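How do you teach a robot to tidy up?

Picking up an empty bottle and dropping it in a bin is a job you have probably been asked to do. You may even have done it the first time you were asked. You didn't need lessons. You looked, you grabbed, you dropped, and you went back to whatever you were doing before.

A robot finds this job horribly difficult. A robot can multiply enormous numbers before you have found your pencil, but put a bottle in front of it and it has no idea which end is which, how hard to squeeze or where the bin has gone.

At the Clullcombe robot lab, a team has spent a good long while on this problem. Their robot arm is called Lubis. Their project is called Sirnau. Both names sounded better than "the bottle thing", which is what everyone calls it at lunch.

Why not just tell it what to do?

The old way to run a robot is to write it a list of instructions. Move left this far. Go down this far. Close the fingers. Go up again. In a factory this works beautifully, as every part arrives in exactly the same spot, facing exactly the same way.

Bottles at home are not so polite. They roll. They lie at odd angles. Some are see-through, which is a rotten trick to play on a camera. If the list says "close the fingers here" and the bottle is a hand's width to the left, the robot will pick up a nice helping of air, carry it carefully to the bin and let go. It will not notice anything is wrong.

Learning by copying

So the Clullcombe team tried something else, called imitation learning. Imitation means copying. A person guides the gripper through the job while a camera near the fingers records what the fingers can "see". The computer stores the pictures along with every movement that went with them. One go at the job, from start to finish, is called a demonstration.

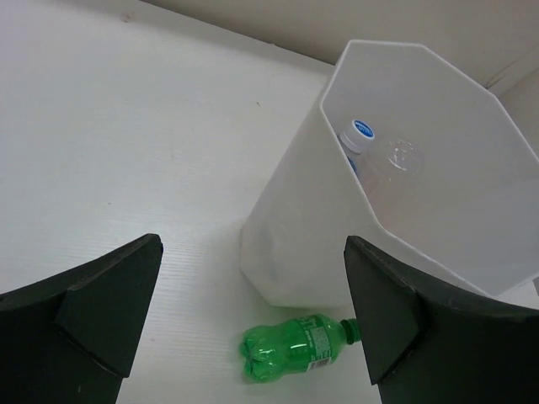 A fingers'-eye view of the job: one bottle in the bin, a green one on the table.

The team recorded 1,132 demonstrations. Between goes they moved the bottles, turned them round and shifted the bin. If you think that sounds dull, you are quite right. Science has exciting days, and it has days when you put a bottle down slightly differently from last time.

Next, all those recordings went into a computer program called a neural network. You can think of it as a very keen guesser. It looks at a picture from the camera and guesses which way the fingers should move. Then it checks what the person did at that moment. If the guess was bad, it changes itself a tiny bit and tries again. It does this over and over, never asking for a biscuit or a break, until its guesses are usually close.

The test

Practising is one thing. To find out whether Lubis had learned anything, the team set up 600 tries with bottles in places it had not met before, and nobody was allowed to help. They also made a second version of the program that had learned from only 70 demonstrations, so they could compare the two.

The version with little practice was a bit of a disaster. It often headed in the right direction and then closed its fingers too early, like someone trying to catch a ball with their eyes shut. The version with all the practice did much better. It got most of the bottles into the bin, and when its first grab missed, it sometimes went back for another go.

That last part pleased the team most. In 12 of the demonstrations, the person guiding the gripper had fumbled the bottle and had to try again. The team nearly threw those recordings away. They now think the fumbles may have shown Lubis how to put a mistake right, but they aren't sure. They would have to test it properly, with a lot more fumbling on purpose.

What it still can't do

Lubis has not learned what a bottle is. It has learned which movements go with which pictures. Give it a banana and it may do something very confident and very silly. It also struggles when two bottles are touching, and it has no opinion at all about recycling.

The next tests will be at Tosness, where there is a different table, a different window and different light. A person would hardly notice the change. Lubis might. If it does badly, the team will have to record more demonstrations, and somebody will be back to putting bottles down slightly differently from last time.

Words to know

Gripper: the part of a robot that holds things, often with two fingers.
Demonstration: one recorded go at a job, for the robot to learn from.
Imitation learning: learning by copying what someone else did.
Neural network: a computer program that gets better at guessing by checking its guesses and changing itself.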